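About us

Vernonent does bookkeeping, VAT and payroll for small firms in and near Jellarside. That's the whole of it really. No wealth management, no seminars.

Started in a back office over a shoe repairer's by Anju Bhardwaj, who had done her time in business rates and wanted to be on the other side of the counter. Dénes Kocsis joined the year after, from indirect tax. Now a team of 12, most of us part time, and 158 clients on the books. Cafes, joiners, two nurseries, a toy importer, one very patient vet.
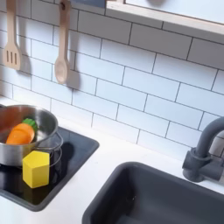

Wooden spoon and slotted spatula, white tiles.

What we do, in short:

VAT returns, quarterly or monthly
Payroll and pensions
Year end accounts
Registering for VAT, and coming off it
Letters from the tax office – send them over, unopened if you like

Fees are fixed and agreed in writing before we begin. From £34 a month for a sole trader with simple books. More if there's staff, more again if there's imports. We don't charge for phone calls and never have.

Most of the work goes through Lill, our client portal. You photograph the receipt, Lill files it, one of us checks it. It was built for us by Ula, a small software outfit two streets away, and it has got a lot better since the September update. The search still dosn't like apostrophes. They know.
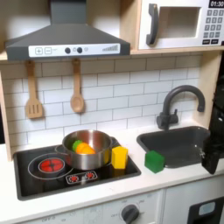
Do I have to register for VAT as soon as I start trading?
Only if your taxable turnover goes over the threshold, or you expect it to very soon. Plenty of people register early by choice, mainly when their customers can claim the VAT back. Ring us first and we'll run your numbers both ways.

We also run a free drop-in at the Jellarside office, mornings from half nine. Bring whatever you've got, carrier bags included. More than 640 people have come through so far, some of them clients now, most not, and thats fine. Usually it's a late return or

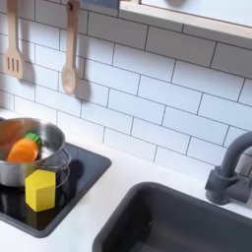 a penalty notice that's been sat in a drawer, and usually there is something to be done about it. An appeal, a payment plan, or just a phone call made by someone who knows which department to ask for. Anju takes the sole traders, Dénes takes anything with a border in it.

Regulated, insured, registered for anti-money laundering – certificates on the wall by reception, copies on request. You'll need photo ID and proof of address when you sign up, no way round that.

Parking is behind the building, entrance is the green door at the side. Ring the lower bell. Upper one goes to the dentist.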